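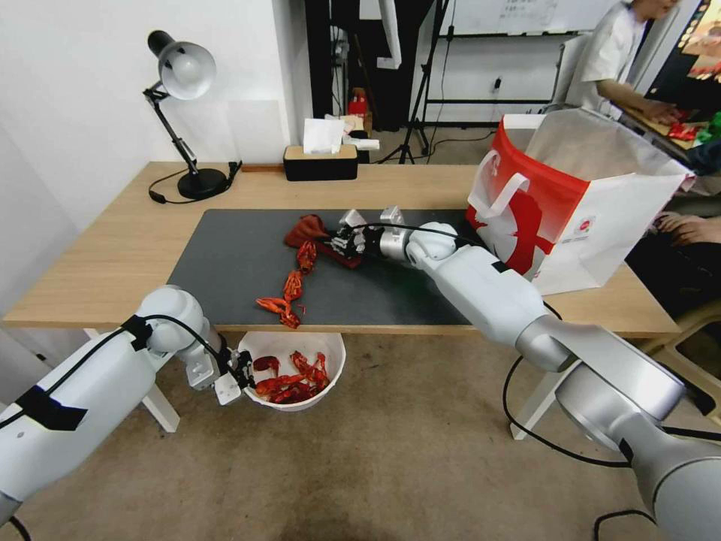
Tiempo de lectura: 2 minutos

¡Por fin subo la galería de la cangrejada! Llevaba desde febrero dando la lata con que quería hacer una en casa, y al final cayó un martes, 23 de julio de 2019, que no es día de fiesta ni de nada (mejor, así hubo sitio para aparcar). La receta la saqué de un recetario de Lâm que tengo lleno de manchas y la fui cambiando por el camino, como siempre.

Los cangrejos, rojos rojísimos, con sus pinzas y todo. Del escritorio al cubo blanco, que está en el suelo, justo delante de la mesa. El que tiene las pinzas abiertas es mi favorito, ¡menudo porte!

El escritorio es el de siempre, el de madera clara con patas blancas, y encima el tapete gris oscuro, que es grande y me deja bastante sitio para ir poniendo los bichos. El trapo rojo también anda por ahí arrugado, a juego con el menú.

Al otro lado, la bolsa blanca con el panel rojo. Me encantan las bolsas de papel con asas de cuerda, las guardo todas y luego no sé dónde meterlas. El flexo blanco y negro sigue en su esquina, con el cable hecho un lío.

Para quien quiera repetirlo: yo calculo hasta 30 cangrejos por cabeza si hay hambre, y menos si antes sacas patatas y maíz. La salsa, con mantequilla, mucho ajo y limón. La próxima la quiero hacer en el patio de Bestmont, con mesa larga y papel de periódico, ¡y con más servilletas!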